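Todthorpe Shared Workshop
Two-arm build group: minutes of the November meeting

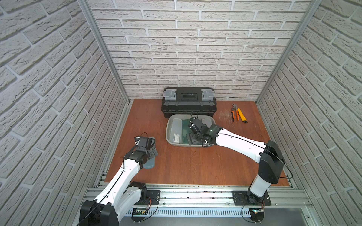 Meeting opened at 7.10 pm in the back workshop. Five members present, two apologies received by email. The minutes of the last meeting were agreed with one correction: the cable duct was paid for out of the group kit money and should not have been listed as a donation.

1. Matters arising

The spare key to the metal store has been found and is back on its hook. The request to Clutska for a replacement wrist bracket was sent. They have replied that the part is on back order and will ship with the next batch. Action carried over.

The extractor in the main workshop is still noisy. This is for the house meeting and was not discussed further.

2. Enclosure

The brick-pattern panels are now on all three walls. Two members felt the pattern was a distraction and would have preferred plain white. The member who fitted them said the panels were left over from another job and cost the group nothing. Agreed to leave them up until the new year and look at it again then.

The corner posts were checked with a square. The left one is slightly out at the top and needs its foot bracket slackened and reset. Agreed to do this before anything else is fixed to it.

There was some discussion about whether to sand and oil the wooden floor, which has picked up scratches. Agreed not to bother while tools are being dragged about on it every session. A cutting mat was suggested but the grippers catch on the edges of the one we tried.

3. Arms and rail

Both arms are bolted to the front rail on their black mounting plates. The bolts on the left plate had worked loose again after the last long run. Thread lock to be used this time, and the bolts to be marked with paint pen so that any movement shows up.

The right arm is behaving well apart from a small droop at full reach. The member looking after it thinks this is a setting in the Ekuvo controller software and wants another evening on it before anyone takes the joints apart. Agreed.

The left gripper is slow to open. It will be stripped and cleaned at the next session. Please keep the small screws in the lidded pot, as three went missing last time and the replacements came to more than the postage was worth.

4. Tub and toolbox task

The task for this term is for the arms to pick things out of the grey tub and put them in the toolbox, with one arm holding the lid if needed. The first 53 attempts have been written up in the log book. Most of the failures were at the rim of the tub, where the fingers come down too close to the side. A shallower tub was suggested. The feeling of the meeting was that this would be making it too easy, and the tub stays.

The two latches on the toolbox are left undone for now. Working them with the grippers is a separate job and will wait until the lifting is reliable.

The pliers are to be used as the next test object, followed by the utility knife. A member asked that the knife blade be taken out first. Agreed, and to be added to the rules on the door.

5. Wiring

The cables at the front need tidying. The white duct has plenty of room in it and the loose runs from the small boards by the mounting plates should go in there. The cable from the base of the right arm needs to keep its loop, so please do not tie it down tight. Labels to go on both ends of everything - masking tape will do.

6. Money

The group has £269 in hand. The bill for the bolts and the last two lengths of extrusion has been paid. A second power supply was proposed and a quote from Puma Electrical was passed round. The meeting thought it was dear. One member will ask for prices elsewhere and bring them next time.

7. Open evening

The main workshop has asked if we will run the arms for visitors. Agreed in principle, provided there is a barrier and someone stands by the stop button throughout. Some 1000 leaflets are being printed for the whole building and we have been offered a few lines on the back. Wording to be sent round by email.

8. Any other business

The kettle in the back workshop trips the breaker if it is used while both arms are powered. Use the one in the kitchen.

The log book is for attempts only. Shopping lists go on the whiteboard.

Actions
Reset left corner post - enclosure pair
Thread lock and paint marks on left plate - left arm pair
Strip and clean left gripper - left arm pair
Look at droop in controller settings - right arm member
Blade rule added to door sheet - secretary
Power supply prices - secretary
Chase Clutska for bracket - secretary

Meeting closed at 8.45 pm. Next meeting same time next month, in the back workshop unless the heating is still off, in which case upstairs.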